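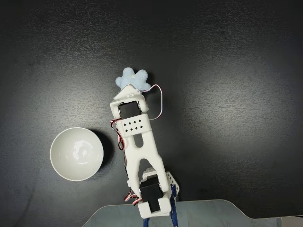
Page 5 of 63

Community Help > Work and Home > Living away from family

Paying for groceries at home when you work in another town

Posted by Ga-eun Yoo

My husband was moved to the Fleden depot in September and I am still in Detbridge with our two kids and his mother. He is paid every two weeks and sends money by bank transfer the same day, but it takes until Monday to reach me if the payday lands late in the week. That means the weekend shop is always a problem. I have been borrowing from my sister and paying her back, and I don't want to keep doing that.

Kiani Supermarket has a branch in both towns. A woman at work told me you can pay at one branch and have someone else collect at the other. The girl at the service counter in Detbridge said she had never heard of it. Has anyone done this? Is there a fee? I'd also like to know if his mother can pick up the order, as I work until 6 p.m. and she is at home in the day. She doesn't have a phone of her own.

Kiros Asfaw
Member, 4,000 points

Yes, it exists, but you have to ask for a family order. If you ask for a transfer or a voucher they will send you to the wrong desk. I did it for most of last year when I was working in Fleden and my wife was here.

Your husband goes to the office at the back of the Fleden store, past the frozen food. He fills in a form with the name of the person collecting and pays the full amount. They charge 5 dollars per order, whatever the size. They give him a slip with a number on it and he sends you the number. You take that and your ID to the Detbridge branch and shop as normal up to the amount he paid. Anything you don't spend stays on the order until the next visit, but you can't get it back in cash.

His mother can collect if her name is on the form. It can hold two names, so put you both down the first time. She needs ID but not a phone. Write the number on paper for her.

Go before 4 on a Saturday. The Detbridge office closes then, and the cashiers can't look up the number without it. I lost a whole trip that way.

Tusik Mum

never used it sorry but we had the same trouble with the bank. my husband just changed to sending it the day before from what was left of the last pay. took a couple of months to get ahead. also the market in Tusik is cheaper for vegetables than Kiani if you have a ride

Benchwarmer80

Ask his employer if the pay can be split. Mine pays part of my wages straight into my wife's account, so nothing has to be sent on afterward. It was one form and it started with the next pay. You choose the amount. We do 80 a week for food and I move the rest myself when bills are due.

Check that she and you bank at the same place as the payroll if you can. If not, it may still be slow over a weekend.

Ga-eun Yoo

Thank you all. He is going to the Fleden office after his shift and will put both names on the form. He will ask payroll about splitting it too.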